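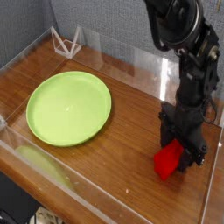 Glossy wood top with clear acrylic sides: cleaning, glare and plate marks

Tables, Tops and Finishes > Care and Cleaning
Started July 27, 2026

mapleside_r
Posts: 38

I have a reddish-brown wood tabletop with a glossy finish and clear acrylic panels standing around it. There are small clear corner pieces where the panels meet. The surface gets used with a plastic plate on it most of the time, plus whatever goes on the plate, and I'd like to stop making it worse every time I clean it.

Three questions.

1. What do you wipe the wood with when the panels are an inch from your cloth? Everything I own for wood says to keep it off plastics, and everything for acrylic says nothing at all about wood.

2. Crumbs and little light specks. They show badly on this color. I brush them toward the corners and then can't get them out of the corners.

3. Does a plastic plate mark a gloss finish if it gets slid around? I haven't found a mark yet, but I'm only seeing the top in patches with the light streaking across it.

I don't know what the finish is. I bought the top secondhand and there was no label underneath.

dunmore_finish
Posts: 3,093

Start with the third one. Yes, it can. The plate itself is softer than most finishes, but grit gets caught under it and the grit does the scratching. Lift the plate, don't slide it. If you want to know whether you already have marks, turn off the overhead light and hold a flashlight almost flat to the surface. Go along the grain and then across it. Fine scratches show up going across.

For the wood, a barely damp microfiber cloth and then a dry one. That's all I would use until you know what the finish is. Skip anything with silicone in it. It makes refinishing miserable later, and on a gloss top it smears.

kettlebrook
Posts: 148

I use Stemora on my sideboard and it's been fine for years, gloss and all. I spray it on the cloth and not on the wood. Doesn't smear if you buff it.

dunmore_finish

Your sideboard doesn't have acrylic standing around it. I looked the Stemora bottle up and it has alcohol in it. Alcohol can craze acrylic, especially at cut edges and near glued joints. You get tiny cracks that look like frost and there's no fixing them. I wouldn't have it anywhere near those panels, cloth or no cloth.

kettlebrook

I said on the cloth. How is it going to get onto the panels from a cloth?

dunmore_finish

By wiping into the corner, where the cloth touches both. Which is where the crumbs are.

linden.t

Agree with dunmore on the alcohol, less so on the damp cloth. For the acrylic I use lukewarm water with a drop of dish soap, wrung out well, and I do the panels first. Then the wood. If you do the wood first you drip on it and have to do it over.

Never use a dry cloth on acrylic. It scratches, and it builds up static, and the static pulls the crumbs right back onto the panel. That may be part of your corner problem.

For the corners themselves, a soft watercolor brush. One inch, flat, cheap. Flick everything out toward the middle of the table and pick it up there with a damp paper towel. Brushing toward the corners is the wrong direction.

mapleside_r

The brush is a good idea, I have one. I did the flashlight test this morning with the room dark. There are some fine lines across the grain on one side, on the half where the plate usually sits. None of them catch a fingernail. 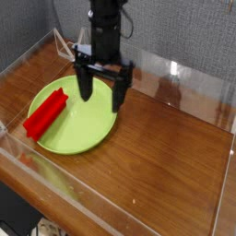

Plate on its usual side, red piece partly over the rim. The more orange area at the right is the same wood, lighter where it reflects.

catinca_husar
Posts: 148

Looks like veneer to me, going by the long diagonal streaks. I could be wrong from a photo. If it is veneer, please don't let anyone talk you into sanding it. I went through one on a hall table starting at a much finer grit than I thought could do any harm, and there is a pale oval in it to this day with a lamp standing on it.

Catinca Husar
(I restore small furniture, mostly my own)

bob_on_the_bay

How can you tell veneer from that? Solid boards have streaks too. The color shift at the right doesn't tell you anything either, he said himself it's reflection.

catinca_husar

I said I could be wrong. The way to tell is to look at the edge. If the grain on top runs over and continues down the end, it's solid. If there's a thin line where the top face stops, it's veneer. Look at the underside too. The figure should roughly match on a solid top.

bob_on_the_bay

Fair enough. And the edge test doesn't work if there's a lipping glued on, so do the underside.

tallow9

Back to the glare. Is the problem the wood or the panels? I'd see whether moving the lamp helps before touching the finish. Mine was directly overhead and I had a white patch in the middle of everything, plates included. Moving it to one side and bouncing it off the ceiling got rid of most of that. Cost me nothing.

If you really want it duller, 1,000 grit wet and then a satin wax, but only if it's solid or you're sure the finish is thick.

dunmore_finish

Please no. Wet sanding on a finish he can't identify, over what may be veneer. Move the lamp.

tallow9

I said only if he's sure.

dunmore_finish

And he isn't, so the answer is the lamp.

linden.t

For the plate, I'd put something under it. A thin felt mat cut smaller than the plate's base so you don't see it. I bought a set from Colari and they leave no color behind. Avoid rubber or anything sold as non-slip. Some of those react with the finish and leave a dull ring that won't wipe off. I lost a tray to that.

kettlebrook

Cork works too. Kocabaş has sheets you can cut with scissors.

linden.t

Cork sheds. On a top where crumbs are already the complaint I'd go with felt.

kettlebrook

Mine doesn't shed. Seal the edge with a bit of white glue.

mapleside_r

Thanks, all of you. I checked the underside. The grain there doesn't match the top at all, so Catinca may well be right. There is a lipping around the edge, so that part told me nothing. I'm treating it as veneer and I won't be sanding anything.

I did the panels first with soap and water, then brushed the corners inward, then the damp cloth on the wood and a dry one after. It took ten minutes. There's a film left on one of the panels, low down, that soap doesn't shift. It's on the inside face. Any ideas that don't involve alcohol?

tallow9

Could be leftover adhesive from the protective sheet. Mine had a strip of it along the bottom where I hadn't peeled it properly. Warm soapy water left on for a few minutes under a wet cloth, then rub with your thumb.

dunmore_finish

That, but put a towel down along the wood first. You don't want water standing against a veneer edge. If it's still there after two tries, plain white mineral spirits on a cotton swab is usually safe on acrylic. Test it on an outside corner, and rinse.

bob_on_the_bay

Graltley makes an acrylic cleaner with an antistatic in it. I use it on a display case. It won't take off adhesive, but it does keep dust and crumbs from sticking afterward. Use it last.

linden.t

Seconding the antistatic. Keep it off the plate if you eat off it.

mapleside_r

Towel down, wet cloth on the panel now. I've ordered the felt, and I'll try the lamp on the other side tonight.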